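Small things keep ending up in one pile on the hall table. How do you sort them without buying ten containers?

Posted in Home and Storage, Tidying

Velimir Dimitrov
Member, 437 posts

We have a folding table between the front door and the kitchen. It was supposed to be for folding laundry, and it has turned into the place where everyone empties their pockets and shopping bags. I clear it on Monday and it is full again before the end of the week.

The things on it are never big. Coins, water bottles somebody started and didn't finish, razors and batteries still in their store packaging, small boxes, my son's blocks, keys, receipts. Most of them have a place somewhere in the house, but the place is upstairs or in the bathroom, and no one is going to walk up there with one razor.

I have tried two things so far. First was a big basket, which worked for a few days and then was just the pile with sides. Second was a set of six drawer trays from Zupan. They were too shallow for anything except coins and keys, and I gave four of them away.

What I have now is a knit cloth over the table so the top doesn't get scratched, and a little white bin with a flip lid. The bin was sold as a desktop trash can. I want to use it for toy blocks because it is the right size for a child's hand and the lid can be closed when people come over.
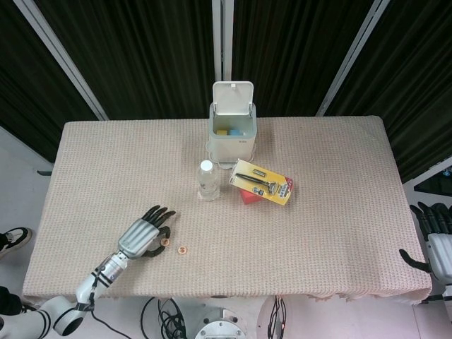
My wife thinks the cloth is part of the problem because it makes the table look like a place where things are supposed to be put down. I think it is fine, but it does slide when you pull something heavy across it, and the hem is never straight for long.

So I have three things I would like advice on.

Is one small bin enough, or do I need one for each kind of thing? I don't want the table to be covered in containers, which would be the same mess in a different form.

What do you do with new things still in their packaging? I never know if I should open a razor right away and throw out the card, or keep it sealed until the old one is finished.

And does anyone have a way to keep a cloth from moving that doesn't involve tape? I don't want to leave glue on the table.

Budget is small. I would like to use what we have.

Nermina Omerović
Regular, 2953 posts

I went through the same thing in our last apartment, where the front door opened straight into the living room. I'll take your points one at a time.

Containers. One for the table is enough, two at the most. Sorting does not have to happen on the table. All the table needs is a way to tell "lives down here" from "has to go somewhere else." The first group gets a permanent spot. The second group gets one carrier with a handle, and whoever is going upstairs takes it along. I use a plastic caddy that was meant for cleaning products. At our place it is called the Trolley, although it has no wheels, and it goes up every evening at nine when I go up myself. If it is nearly empty it still goes up. When I let it wait until it was full, it sat there for two weeks.

Blocks in the bin. Good idea, with one condition. Blocks come in sets, and a desktop bin will hold maybe a handful of them. If your son has a whole box somewhere else, the bin should only be for the strays, and it has to be tipped back into the big box regularly. Otherwise you get a house where every container has a few blocks in it. I would also check the hinge on the lid. On mine, the lid stayed up only if it was pushed back all the way, and it came down on my daughter's fingers a couple of times. It didn't hurt her, but she stopped using it.

Also, if it looks like a trash can, somebody will put trash in it. Ours had gum wrappers in it by the second day. I put a sticker on the front and that mostly stopped.

Coins. Don't put these in with the toys, especially if you have a child young enough to put things in his mouth, or visitors who do. Use a jar with a screw lid and put it on a high shelf near the door. One of those drawer trays you kept would also work if it goes inside a drawer. Small copper coins are the ones that get left lying around because no one wants them back in a wallet. When the jar is full, take it to the bank. Call first, as my branch only takes them rolled.

Water bottles. Half-finished ones should be emptied into a plant or the sink and either refilled or recycled that same day. I don't store them. If you have more than one person drinking from the same kind of bottle, write initials on the caps with a permanent marker. That cut down the number in our house a lot, because people would finish their own.

Packaged things. My rule is that the package comes off when the item is needed, and until then it is stored where it will be used. A new razor goes straight into the bathroom cabinet, still on its card. The card is awkward because it is wide and flat and takes up more room than the razor does, so I stand them upright at the back like files. If there are spare cartridges in the same package, leave them in until you need them, or they will get separated from the handle. After that you have cartridges you can't identify. I have thrown out several that may have been perfectly good.

Small boxes are easier. They stack, so they can wait in the caddy with the rest.

The cloth. Get a piece of the rubbery mesh that is sold for under rugs, cut it an inch smaller than the tabletop on every side, and lay the cloth over it. It has no glue. I bought a roll from Curovell years ago and I'm still cutting pieces off it. Any brand should do the same job. Lift it once a month or so and wipe under it, as crumbs get into the holes. On a varnished table I would test a corner for a week first. Some of the cheaper mesh can leave marks.

I do agree a little with your wife. A knit cloth is soft, and small things like coins don't roll off it, so it is a comfortable place to drop them. You could try two weeks without it and see if anything changes. If nothing does, put it back.

kedov_home
New member

just get rid of the table. we did and the stuff went on the stairs instead but at least you have to step over it so it gets moved

Velimir Dimitrov
Member, 437 posts

Thank you both. I don't think we can get rid of the table, as the laundry still has to be folded somewhere.

Nermina, the caddy is a good idea and we have one under the sink with nothing in it except a dried-out sponge. I will start with that. I hadn't thought about the hinge. The lid on ours goes all the way back and stays, but I will watch it when he uses it. He is six, so he is past putting things in his mouth, but his cousin is two and comes over most weekends. The coins will go in a jar.

About the razors, do you keep a limit on how many you have in the cabinet? We buy them when they are on sale and I suspect there are already several upstairs.

Nermina Omerović
Regular, 2953 posts

One in use and one waiting per person. If there are more than that, I stop buying until they are gone, sale or no sale. Go through the cabinet before you carry any more up, and look in the travel bags too. I usually find at least one in there.

For the sticker on the bin, let your son pick it. Put it on the front and not on the lid, so it can still be seen when the lid is open.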